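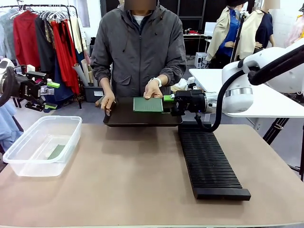 Ramura Oral History Archive
Progress report to the Ladefoged Fund, second installment
July 2025
Prepared by Lesego Nel, project lead

You asked for a shorter report than last time. I have taken out the section on shelving.

Where we are

The grant pays for us to copy, transcribe and publish the recorded interviews left behind when the Ramura ferry stopped running. The collection is 868 cassettes. By the end of this reporting period we had copied 60 percent of them, which is ahead of the schedule I gave you and well behind the schedule I gave you before that one.

Transcription is slower. Copying a tape takes as long as the tape. Transcribing it takes as long as the tape multiplied by the number of people talking at once, and ferry crews were not in the habit of taking turns. The three deckhands on the engine room tapes share a surname, a cough and a firm belief that the other two are lying. Our transcriber has started marking them as First Voice, Second Voice and Louder Voice, and I have let it stand.

Fifty-two interviews are now online through Wikico with full text. A further 29 are transcribed and waiting on permission from families. Most families say yes quickly. A few say yes after asking what Grandfather said about the harbor master, and then we send them the passage, and then there is a pause.

Changes to the plan

We said we would use Rotutell for the catalog. We do use it, in the sense that we pay for it. The search works well for any word that appears in the title and poorly for any word that appears anywhere else, so typing "fog" brings up one interview out of a collection that is largely about fog. Support has answered three of our messages with the same link. We have moved the working catalog to a spreadsheet and will move it back if the fall update does what it says.

The listening evenings went the other way. We budgeted for tea and a modest turnout. The May evening, on the winter the ferry was iced in, ran out of chairs before it ran out of tea, and two former passengers corrected the recording from the floor. Both corrections are now in the notes to that interview, along with the correction to the second one, which arrived by mail.

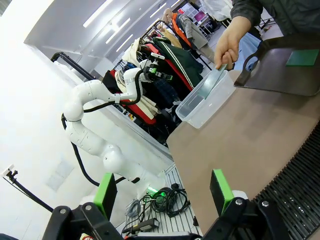
Page 2

Money

We are under budget on tapes and over on postage. The underspend comes from a donated cassette deck, which saved us buying a third. The overspend comes from returning originals to families by insured mail, a line I left out of the application because I had pictured people dropping by. They moved away. The ferry stopped.

I would like to shift part of the equipment line to postage. The total stays the same, and the revised budget is attached as a separate sheet with the changed lines in bold. If you need a letter asking for this formally, please treat this paragraph as a draft of that letter and tell me what it lacks.

Problems

A box of tapes from the early years has labels written in pencil on shiny paper. We can read the dates on most and the names on hardly any. We are playing them in order and hoping someone introduces himself. So far one man has, at length, and then handed the microphone to "you know who."

Sound quality varies. The interviews done in the ticket office are clear. The ones done on board have a diesel engine as their main speaker. We tried cleaning up two of these and made the voices sound as if they were coming from inside a jar, so the published versions keep the engine.

What comes next

— Finish copying the pencil box and the remaining crew tapes.
— Chase the outstanding permissions, politely.
— Hold two more listening evenings, with more chairs.
— Write the guide for schools. The first draft was read by a class of twelve-year-olds, who found it long. I have cut it by half and taken out the word "maritime."

The question in your last letter, whether the collection has a natural end point, is a fair one. The application said the tapes were all in hand. Since then a retired purser has written to say she has "a few more in the garage." I have asked her for a number and will report it when she replies.

Lesego Nel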